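Zetimcombe opens orders for Petska soft panel, adds two-year loan scheme for studios

2024-04-16

Lighting maker Zetimcombe has opened orders for the Petska, a flat soft panel meant for product tables and small portrait rooms. The company also said it will extend its studio loan scheme, which lets working photographers borrow a fixture before deciding whether to buy one.

The Petska replaces the company's first soft panel, which went out of production in December. It keeps the same footprint and the same rear yoke, so existing stands, grids and softboxes will fit without an adapter. The power supply has moved inside the housing. On the older panel it hung from the stand on a strap, and owners complained that it knocked against the legs whenever the light was raised or lowered.

Output can be set in steps as fine as a tenth of a stop, down to a level low enough for long exposures on a tabletop. There are 8 memory slots, up from five, and each one stores brightness, color temperature and the green-magenta correction together. A slot can be locked from the back of the light so that it is not overwritten by accident during a shoot.

Bastien Royer, who runs product development at Zetimcombe, said most of the changes came from catalog photographers.

"They shoot small objects on white or on gloss, all day, and they want the light to be the same at four in the afternoon as it was at nine in the morning," Royer said. "They asked us for a panel that holds its color when it warms up. Color effects came a long way down the list."

To deal with that, the Petska has a sensor behind the diffuser that checks the color of the LEDs while the light is on and makes small corrections. The sensor can be turned off in the menu. Royer said a few video users had asked for that, as they match several lights by hand and would rather have no automatic changes during a take.

The panel also has a fan, and the fan has a quiet mode. In quiet mode the maximum output drops by one stop.

Zetimcombe has put a set of lighting files online for people who plan their setups in 3D software before booking a studio. The files describe how the Petska throws light with the bare diffuser, with the grid and with the medium softbox, and they load into most common rendering programs. They are free and do not require an account.

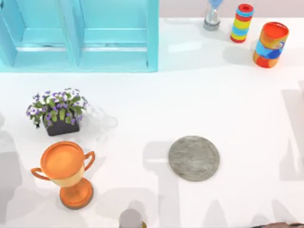 A computer-rendered tabletop setup with a turquoise cabinet on glossy white.

The company said the files for its older lights will follow later in the year, starting with the round fixtures.

A single Petska costs $1,220 with the yoke, power cable and a soft carry bag. The grid and the medium softbox are sold separately or together as a kit for $474. Orders placed now will ship from the company's own warehouse, and dealers will get their first stock a few weeks after that. The price of the grid for the older panel has not changed, and it can be used on the new one, though it does not cover the sensor cable cutout at the lower corner.

The loan scheme was started last year with one rental house, Polák, and was open only to customers who already had an account there. Under the new terms a second rental house, Plemano, will also hold loan stock, and any working photographer or videographer can apply. Applicants fill in a form on the Zetimcombe site, choose a pickup counter and pay a refundable deposit. The loan lasts five days. Anyone who goes on to buy the light gets the pickup fee taken off the price.

Zetimcombe has committed to running the scheme for two years. Schools and colleges can apply too, but they have to book through a member of staff, and loans to them are limited to one fixture at a time.

Polák will hold the Petska and the two larger panels. Plemano will start with the Petska only - the larger panels need a freight case, and its counter does not have room to store them. Both rental houses will check each light when it comes back and will reset the memory slots, so borrowers are advised to write down any settings they want to keep.

Owners of the old panel will go on getting repairs. Royer said the company has set aside diffusers, dimmer boards and knobs for that model, and that a firmware update is planned to fix a fault where the display stays lit after the lamp is switched off. The update has to be loaded from a memory card, as the old panel has no wireless module.

The Petska can be updated either by card or over Bluetooth with the company's phone app. The app works as a remote as well and can control several panels as a group. A wired DMX connection is fitted on the back for studios that already use a lighting desk.

The warranty is two years and can be extended by one more year if the light is registered within a month of purchase. Loan units bought at the end of a loan carry the full warranty from the date on the sales receipt.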